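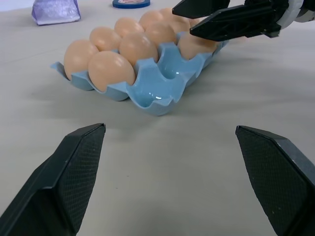 Coffee With a Dahlia Nut

I finally got Merike Lukoševičius to sit down with me, and if you've ever met her you know that sitting isn't her thing! She grows dahlias on a slope out in Follstead, 70 plants last year, and I wanted to know how she gets them through the winter when mine go to mush.

"You're probably washing them," she said. I was. (Every single one, with the hose.) She knocks off the loose dirt, lets the clumps sit upside down in the shed for a few days and packs them in barely damp peat. "Then I look at them in February, and anything soft goes out."

She keeps her cellar close to freezing but never lets it get there, and she's fussy about it. Her neighbor Derek Sedgwick lost 50 tubers in one cold night and she still brings it up. 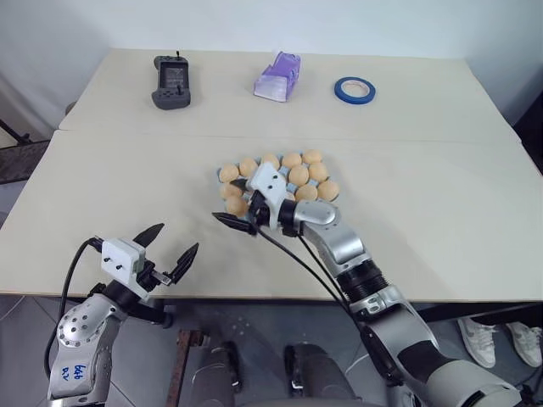

Filed under: Garden Talk

I asked if she divides in fall or spring. "Spring, when I can see the eyes. In fall I'm just guessing with a knife." Hers go in the ground after the lilacs bloom, and she doesn't water until they sprout, so I'm holding off too this year.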